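Laundry Room Refit, Urkham House: Gallery

Text and pictures by Tomomi Fujimoto
10 October 2024

The laundry room at Urkham House serves 14 apartments on two floors. The refit began in May with the drain line and finished with the machines, the shelving and a new folding counter. Captions are kept short and follow the order of the work. Part numbers are in the building binder, under tab 19.

The old floor drain sat higher than the tile around it, so water collected by the back wall. The installer, Hukness, cut out the section and reset it lower. The tile was matched from spare stock in the basement.

Supply valves were replaced at each washer position. All are quarter-turn, mounted at a height that can be reached without moving a machine. Labels are on the wall plate – hot on the left, cold on the right.

The washers are front loaders. Top loaders were ruled out early, as the wall cabinets would have blocked the lids. Each machine stands on its own feet on bare tile, with no mats, and was leveled before the hoses were connected.

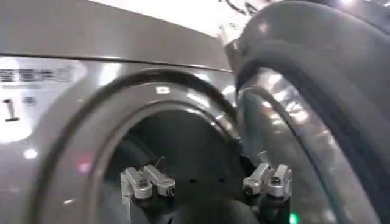 After the last load of the day the door stays open so the drum and gasket can dry. Wipe the fold of the gasket with a dry cloth and check it for coins and hairpins. Powder goes in the drawer only.

Door swing set the spacing of the whole row. The Miyazaki plan had the counter 40 inches from the machine fronts, and it was built that way. A basket can be set down on the floor with a door fully open.

The folding counter is an Adix top on steel brackets. The front edge is rounded over. Seams were sealed twice, the second time after a small gap opened near the sink.

Lint and filter cleaning is logged on the sheet by the light switch. Write the date and the machine position, then initials.

Total labor for the room came to 176 hours, drain work included. Still open: one cabinet hinge and the paint behind the door.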